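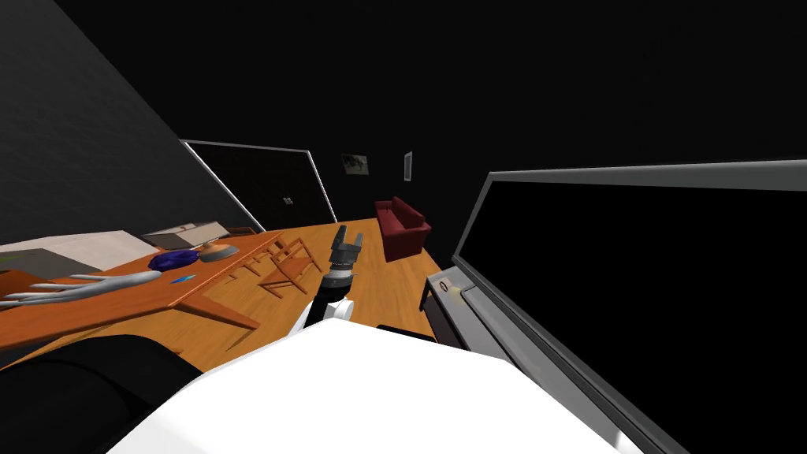
Rattana Duangkaew has tuned pianos for 17 years and owns none. "I hear enough of them," she says, stirring her coffee a quarter tone too loudly.

Her November was mostly churches. One upright in Busonach had 224 strings and, by her estimate, two that agreed. "The pastor told me it had character. So does my uncle."

Does she ever turn down a job? She thinks about it. "Thongchai Suksawat's. He sings along while I work."

He has called again. She's going Thursday.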